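Keeping drawers and small parts in order

When I moved my work corner from Rendov, I had four drawers full of screws, hooks, cable ends and keys for locks that I don't own anymore. It took me two evenings to sort them. These are the habits that stayed.

Empty one drawer at a time. If you pull out all of them, you will put things back in a hurry and the mess only changes its place.

Use small cardboard boxes as dividers. Tea boxes are good, and matchboxes for the smallest things. Cut them 18 mm lower than the drawer, otherwise the lid catches – mine did, twice.

Write the label on the front side and also on the bottom of the box. A front label falls off sooner or later, mostly in July when my room gets hot and the glue becomes soft.

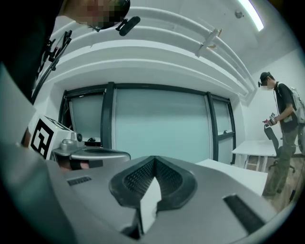 For screws, sort first by length and only then by head. I did it the other way for years and always searched too long. Mixed leftovers go in one jar, and when the jar is full I give it away.

Sticky residue from old labels comes off with a few drops of cooking oil. Leave it for 2 minutes, wipe with a dry cloth, then wash with dish soap. On raw wood please don't use oil, it leaves a dark spot.

A drawer that runs hard needs a candle. Rub the wax on both runners and move the drawer in and out several times. For a heavy drawer of almost 300 screws and tools I repeat this every spring.

Silica bags from shoe boxes can go in with the steel parts. Change them when you find the first rust – in my cellar in Prustodthorpe it was after one winter.

Last update: 6 February 2026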